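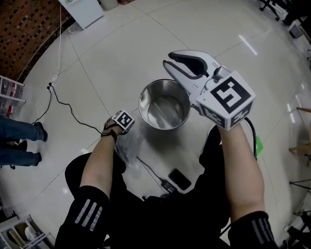
Speaker notes -- Okine Gripper Program, incident review
Saturday, May 30, 2026
Presenter: Hatem Lamrani

Opening
Welcome the attendees and thank Pascual Garrido for the bench work. State the scope: the loss-of-grip fault on the handheld unit, reported in February and closed last week. The Dretero arm is covered in a separate session.

What happened
The fingers released under load and did not report an error. The log showed a closed grip for up to 20 seconds after the object had dropped. One operator was struck on the foot. The injury was minor and was recorded under the site safety procedure.
Pause here. Several people in the room were present that day.

Cause
We reviewed 209 sessions. In 156 of them the position signal froze at least once, usually when the cable was bent sharply near the base. The software kept the last good value and treated it as current.
If asked about the Bristex connector: it met its specification. The strain relief was ours, and it was too short.

Why we missed it
Acceptance tests were run with the unit clamped to a bench at the Chiba site. The cable hardly moved. Operators who reported "sticky" readings were told to restart, and those reports were not logged as faults. Say this plainly -- the operators were right.

Corrective action
A signal that does not change for 2 seconds during motion now raises an alarm and ends the session. The longer strain relief is fitted to all units. Closed-toe shoes are required, and heavy items stay off the task list until Pascual's endurance test is signed off.

Questions
Refer cost questions to the program office. Do not discuss the operator by name.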